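**Noltau, 27 January 2023** – Pelano says the sorting cell it sells to small packing shops can be set up again after a gripper change in 50 minutes. The crew at El Ouafi, the repair shop that services the cell here, would like to see that done by someone other than Pelano.

The shop swapped the fingers on its demo arm this month and then went through the maker's setup routine, known as Stevia. It has 56 steps. Most are quick. The six that deal with finger alignment and cable slack took up most of a morning, and two had to be repeated when the software lost its saved zero point. The manual covers that problem in one sentence – call support.

Pelano counts 1,441 cells in use and says complaints about the routine are rare. It would not say how many of those owners have ever changed a finger themselves, and the service contract makes it cheaper not to try.

The check after a finger change uses foam blocks, which the manual calls "representative goods." That may be fair for a toy maker. It tells a bakery supplier very little.

Cubes and a wicker basket at the demo cell:

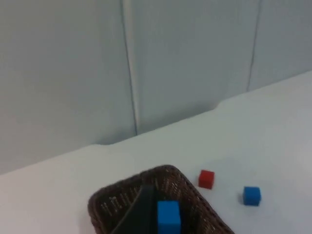
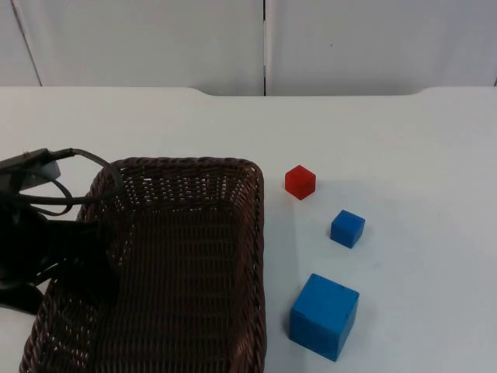

A revised routine is promised for June, with fewer steps and a warning before the zero point is dropped. Owners will have to pay for the update unless they bought the longer contract. El Ouafi has told its customers to keep the old manual and write down their offsets by hand.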